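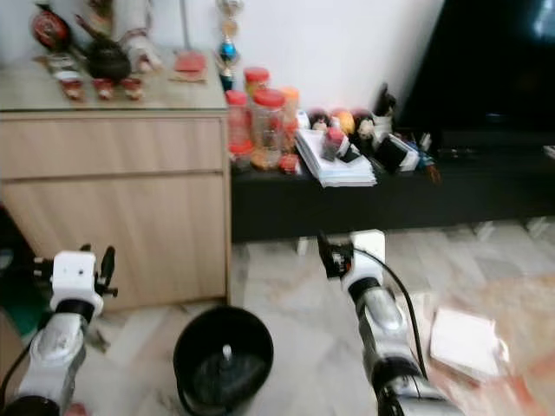 Platutero is a two-arm teaching kit for people who need to show a robot a household task and get clean recordings out of it. It ships as a pair of follower arms, a matching pair of leader arms and the Tuvow recording software. You move the leaders by hand and the followers copy you. The arms can work low, with a round black bin standing on the floor between the two grippers, or be raised to counter height on the optional Hendriks column.

## Teaching modes

- **Remote:** operator on the leader arms, in the same room or on the local network
- **By hand:** hold the wrist, press the release and guide the follower through the motion
- **Mixed:** one arm remote, one arm by hand
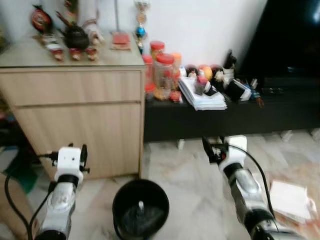

Each take is saved as its own file with joint positions, gripper opening and video on one clock. Bad takes can be marked during the session with the foot switch and dropped later. For floor-level tasks we suggest short takes and a fixed start pose, which Tuvow can store and return to.

## In the box

- 2 follower arms, 2 leader arms
- Power supply and cable set
- Foot switch
- Tuvow license, 18 months

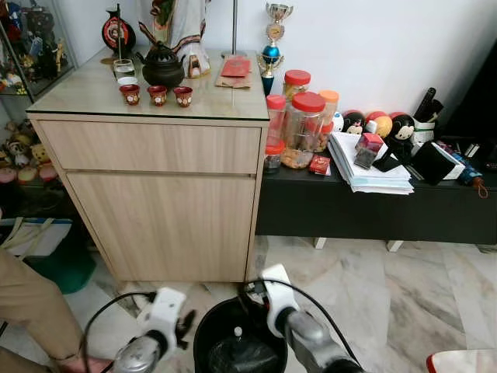 Spare gripper fingers come in packs of 10 and fit both sides. The Codel soft fingers also fit, but need a new gripper calibration before the first take.

Setup questions go to Kobe Timmermans. For quotes and school pricing, contact Tracey Naylor. Orders placed now ship in June.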